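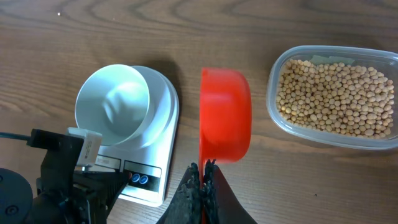

Araba Korletey
Packing room lead, Lamont Dry Goods

I have weighed dried food for a living for 14 years. Lentils, split peas, soybeans, barley, whatever goes into the soup kits that month. When people ask what I think of the robot arms at work, they usually want me to be either scared or thrilled. I am neither, and I think both answers let the company off too easily.

Weighing is simple to describe. You scoop, you tip, you look at the number, you add a little or take a little out. A new person can do it correctly in ten minutes. Doing it correctly at the end of a shift is another matter. Your wrist gets sore and your eyes slide off the display. I have had two cortisone shots in my right hand, and Theophilus Laryea, who has the bench next to mine, wears a brace to bed. So when the arms came in to learn the small portions, I didn't mourn the work. I would hand over the scooping tomorrow.

What I would not hand over is the say in how it gets done, and that is what I see slipping. 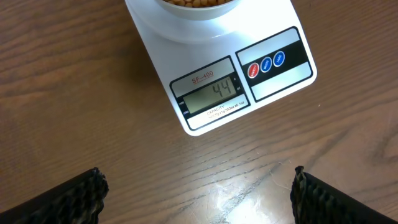

For years, the person at the bench decided small things. If a sack came in with a lot of dust and broken pieces, you set it aside and told someone. If the new scoops were too deep for the quarter portions, you went and found the old ones. None of this was written down. It was part of the job, and it was the part that made a long day bearable, because it meant your judgment was being used.

A setup with arms needs those decisions made ahead of time. Somebody picks the scoop, the bowl, the tub, and where each one goes. Somebody decides how close to the target is close enough. At our place that somebody was Zeyu Shi, the engineer, and I have no complaint about Zeyu, who asked good questions and wrote down the answers. But he asked them on a Thursday afternoon when half the packing room had gone home, and he got mostly my answers. Forty-three people work in that building. The quarter portions are now done the way I like to do them, which isn't the way Theophilus does them, and his have always come out better. 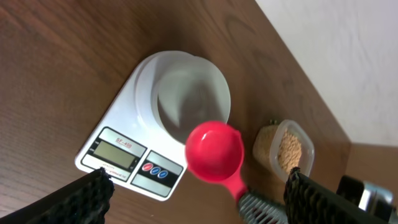 A red scoop held over the scale, with the bowl still empty.

Our manager, Murdo Rutherford, says the arms will free us up for more skilled work. I believe he means it. I have asked him to say what the skilled work is, and so far it is restocking tubs, wiping down, and watching. Watching is hard work, harder than scooping in some ways, but it is not paid as skilled work and there is no training for it. If the plan is for people to supervise machines, then call them supervisors of machines and put it in the pay grade. We have been asking since April.

There is also the matter of who learns the job from now on. Rok Obradović started last year and can already tell by the sound of a pour whether a batch is too dry. He got that from doing it all day. The next person hired will stand beside the arms and may never get it -- and then, when a bad sack comes in, who is going to catch it? I would keep one bench running by hand, with everyone rotating through it, a few hours a week each. It would cost something. So does sending out kits with stones in them.
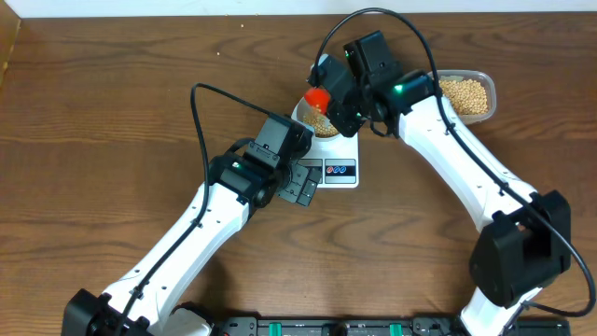 One arm tips a scoop over the bowl while the other waits beside the scale.

I don't think the arms should go back. My hand certainly doesn't. I have watched them work and they are patient in a way I stopped being years ago. What I want is dull and can be done this month: a meeting during paid hours, before the next portion size is set up, with all 6 of the bench packers in the room. Theophilus should go first.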